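**Come and sing with us: altos, basses and one patient page turner wanted in Wamberg**

If you have ever hummed your way through the dishes and thought, well, that was rather nice, then we would love to hear from you. The Wamberg Evening Singers are looking for new voices for the winter season, and we have a good deal to tell you before you decide, so please pour yourself something warm and bear with us.

We are a mixed choir for adults, and we sing a bit of everything: folk songs, rounds, old hymns, the odd show tune when the mood is right, and once a year a longer piece that makes us all work harder than we expected. Last spring it was the Minhas setting of the harvest songs, which has a second movement that goes on and on (in the best way) and asks the altos to hold a low G until they see stars. We want to do it again, and we want to do it with more altos.

You don't need to read music. Plenty of us learned our parts by ear, from practice tracks played in the car, and a few of our strongest basses still couldn't tell you which line on the page is which. You don't need to audition, either. We will ask you to sing a scale or two on your first evening so we know where to seat you, and that is truly all it is.

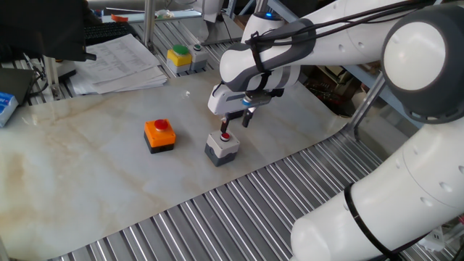 WAMBERG, December

Now for the practical side of things. Rehearsals run from 7:00 to 9:00 in the evening, once a week, upstairs at the Cidetti Building on Mill Street. The door on the parking lot side is the one to use, as the front one sticks in cold weather and you will only hurt your shoulder. There is an elevator, and the room has proper chairs with backs. We stop halfway for tea and whatever somebody has baked, and if you have a nut allergy please tell us early so we can label the plates.

The season lasts 14 weeks and ends with two concerts, the first at home in Wamberg and the second over in Hellthorpe, where the old grain hall has the kind of echo that makes even a cough sound lovely. We share a bus to Hellthorpe and usually sing all the way back, although this isn't required and the back rows are kept for people who would like to sleep.

What we are looking for this time:

- Altos, as many as care to come
- Basses and baritones
- 2 tenors, or more if you are friends and can't be parted
- A page turner for our pianist on concert nights (you will need to follow a score, and to sit still)

Sopranos, we do love you, but the section is full until spring. Write to us anyway and we will put your name on the list and let you know as soon as a chair opens up.

The fee for the season is $136, and it covers the room, the scores and the bus. If that is more than you can manage just now, tell us so in your note. We have a small fund for exactly this, you won't be asked to explain, and your name won't be passed around. The page turner pays nothing and gets a seat near the heater.

We do ask for a few things in return. Please come to most of the rehearsals, and to all of the last three before the concerts. Bring a pencil — a pen makes permanent marks in scores we have to hand on to the next group. Black clothes for the concerts, any style, whatever you already own. And if you are sick, stay home and rest, and we will send you the recording.

To join, drop a note in the box by the stairs at the Cidetti Building, or leave your name and number at the front desk of the Wamberg library. Tell us your voice part if you know it, or simply "low," "high" or "no idea," and the best time of day to call you. We will phone everyone back before the first rehearsal, and you are welcome to come for a trial evening before paying anything at all.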